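Plangate: Berufsschule erweitert Ausbildung im Hotel- und Gaststättengewerbe

2025-12-22

Die Berufsschule Plangate richtet zum kommenden Schuljahr einen weiteren Ausbildungsgang für Fachkräfte im Gastgewerbe ein. Der Schulträger hat dem Vorhaben in seiner letzten Sitzung des Jahres zugestimmt. Damit stehen am Standort künftig 102 Ausbildungsplätze in den gastronomischen Berufen zur Verfügung. Der Unterricht beginnt im September.

Nach Angaben der Schulleiterin Caroline Kinyua reagiert die Einrichtung auf die gestiegene Nachfrage der Betriebe im Raum Wustari. Mehrere Häuser hätten in den vergangenen Jahren Bewerberinnen und Bewerber an auswärtige Schulen verweisen müssen. „Lange Anfahrtswege sind für viele Jugendliche ein Grund, eine Ausbildung gar nicht erst anzutreten“, erklärte Kinyua. Die Ausbildung dauert 3 Jahre und wird in Blockform erteilt.

Der Lehrplan umfasst neben Küche und Warenwirtschaft die Bereiche Service, Tischkultur und Gästebetreuung. Hinzu kommen berufsbezogener Fremdsprachenunterricht sowie ein Grundlagenmodul zum Lebensmittelrecht. Die fachliche Leitung übernimmt Mahfuz Kumarasinghe, der bislang die Abteilung Ernährung und Hauswirtschaft an der Berufsschule Namidside geführt hat. Seine Stellvertretung liegt bei Oanh Mai.

Für die praktischen Unterrichtsanteile wurden Kooperationsverträge mit 5 Betrieben geschlossen, darunter das Hotel Tanasarn. Die Partner stellen Praktikumsplätze bereit und beteiligen sich an den Zwischenprüfungen. Eine Übernahme nach dem Abschluss ist in den Verträgen nicht zugesichert, wird von den Betrieben jedoch angestrebt.
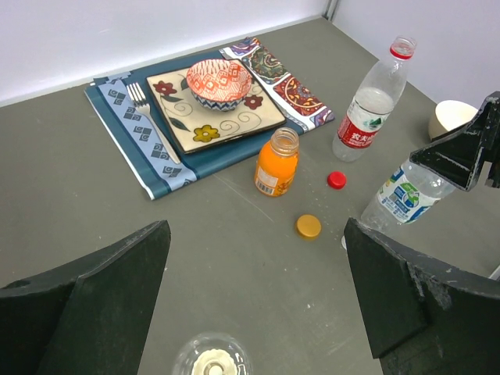

Die Kosten der Erweiterung trägt zu 75 Prozent der Schulträger, den verbleibenden Anteil übernehmen die beteiligten Betriebe. Nilmini Haque, im Schulamt für die berufliche Bildung zuständig, bezeichnete die Vereinbarung als tragfähige Grundlage. Über eine Anpassung der Finanzierung soll nach Abschluss des ersten Ausbildungsjahrgangs beraten werden.

Bewerbungen nimmt das Sekretariat der Berufsschule schriftlich entgegen. Vorausgesetzt werden ein Schulabschluss und ein Ausbildungsvertrag mit einem anerkannten Betrieb. Auskünfte zum Aufnahmeverfahren und zur Unterbringung während der Unterrichtsblöcke erteilt Piyumi Barua.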